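Why Ketchup Gets Stuck

Some liquids flow the moment you tip them. Water does this. So do milk and apple juice. Other liquids wait. Ketchup is the best known of these, and the reason has to do with what is inside it.

What ketchup is made of

Ketchup is mostly water, tomato, vinegar, sugar and salt. The tomato has been cooked and crushed, but it has not disappeared. Very small pieces of it float in the water. They press against each other and form a loose net. The net holds the water in place, so the ketchup acts like a soft solid when it is left alone.

What happens when you push it

A push breaks the net. The pieces slide past each other and the ketchup becomes runny. Scientists call this shear thinning. "Shear" means that one layer of a material is sliding over another. "Thinning" means that the material flows more easily as it slides.

The push has to be strong enough. The smallest push that gets a material moving is called its yield stress. Honey has almost none - it is thick, but it always flows if you wait. Ketchup has a yield stress, so a thin layer can sit on the side of a bottle and stay there.

How thick is it?

Thickness in a liquid is called viscosity. Ketchup that is barely moving can be 1,000 times as thick as the same ketchup moving fast. Temperature matters too. Ketchup from the refrigerator is usually thicker than ketchup from the cupboard.

Try it yourself

You need a plate, a spoon, some ketchup and some honey.

Put 2 spoonfuls of ketchup at one end of the plate. Put 2 spoonfuls of honey beside it, with a gap between them. Tilt the plate a little and wait for 50 seconds. Write down which one has moved farther. Now stir the ketchup quickly, tilt the plate again and compare.

Other materials that do this

Toothpaste stays on the brush until you start brushing. Wall paint spreads under a roller, then stops before it can drip. 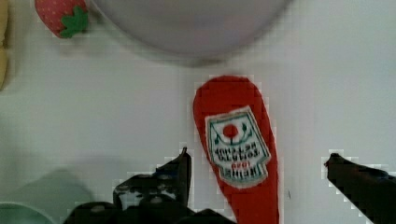 Some materials do the opposite. Cornstarch mixed with a little water gets thicker when it is pushed hard. This is called shear thickening. If you press the mixture slowly, your finger sinks in. If you tap it fast, it feels solid.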